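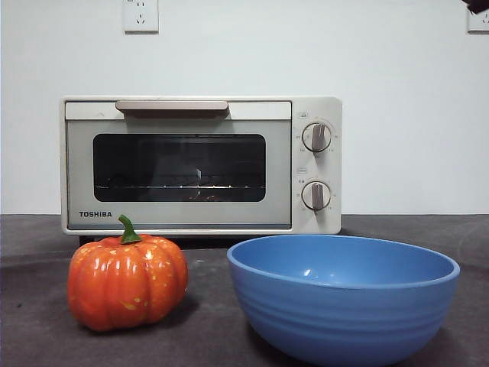 El Ayuntamiento de Daslow abrirá en mayo el plazo de solicitud de las ayudas para la renovación de pequeños electrodomésticos en viviendas habituales. La convocatoria, gestionada por la Oficina Municipal de Energía, alcanza a los aparatos de cocina de sobremesa, entre ellos los hornos tostadores compactos con puerta de ventana oscura y panel de mandos lateral, y excluye los equipos empotrados. Cada hogar podrá recibir hasta 100 euros, previa entrega del aparato antiguo en el punto limpio de Grarkotton.

En la edición anterior se presentaron 480 solicitudes, de las que 359 fueron aprobadas. La responsable de la Oficina, Loretta Dunleavy, indicó que la mayor parte de las denegaciones se debió a facturas sin número de serie — un requisito que se mantiene este año.

Los impresos estarán disponibles en la sede de la calle Shabalala, en horario de mañana. Se admitirán como máximo 2 aparatos por vivienda.

Comentarios

marisa_v: ¿Sirve la factura de una compra por internet?

Tomás R.: El año pasado a mí me la aceptaron, pero tardaron meses en pagar.

vecino del puerto: El punto limpio cierra a las 14:00, conviene avisarlo.

Contacto | © Gaceta de Daslow | Volver arriba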